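Gallery - the small things shelf, sorting day

15 November 2018

Quick page, more to come when I get the rest off the card. We finally tackled the little stuff at the Pulliddale toy library. Pigs, cars, the odd bit of stationery that always ends up in with the toys. Started at the back table, worked forward. Tea went cold twice.

For anyone new - the small things shelf is for anything that fits in a child's fist. It goes out in mixed bags, six to a bag, and comes back in whatever state it comes back in. There were 219 pieces on the old list. The list was typed up in April and hasn't been right since, so we threw it out and started over.

**Before lunch**

Bags emptied, lids matched up, the Gurine bricks pulled out and sent back to thier own box. Zsófia Boros did the labels, all 120 of them, in the green pen as the black one had dried up. Smudges are hers. She knows.

Pigs first, then cars. We had a long talk over whether the pigs belong with the farm bags or get a bag to themselves. Farm people won for now. The cars are easier, they go by size and that's that. Color doesn't matter for the bags but it's nice to line them up anyway. 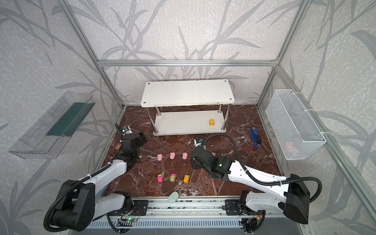
*Three pink pigs in a row, three cars in front. Another little car on the bottom of the white shelf, blue stapler off to the right.*

The two-tier shelf is a keeper, I think. Top board for whatever is being checked, bottom one for anything waiting on a decision. Would like a second if anybody has one going spare. The wire basket on the wall is good for strays - zip ties for now, proper hooks when I get to the hardware store.

Gray leaf wallpaper was a leftover roll, by the way, as three people have asked. No, there isn't any more of it. Try the Vedberg shop, they had something close in a paler color.

**After lunch**

Slower going. Wheels checked, anything with a loose axle went in the mending tin. Bags made up and labeled, then stacked by the door for the Saturday loan table. Farm bags on the left, vehicles on the right, mixed bags in the middle. Please keep them that way.

Still to do:

- animals that aren't farm or zoo (the dinosaur question, again)
- the Boateng box, not opened yet - lovely donation, very heavy
- retype the list
- new bags, the zip kind, the drawstrings are no good
- find out who has the key to the tall cupboard

Somebody added up the loans on the wall chart while the kettle was on. Over 2,000 since we opened, small things only. Puzzles and ride-ons are on a seperate chart and I'm not adding those up today.

**Notes for borrowers**

Bags back by closing please, even if one piece is missing. Just write it on the tag. We would sooner have five pieces and a note than wait a month for the sixth. Rinse anything sticky, towel dry, no dishwasher - the paint on the older cars won't take it.

Next page will be puzzles. Bring your spare edge pieces, we have a jar.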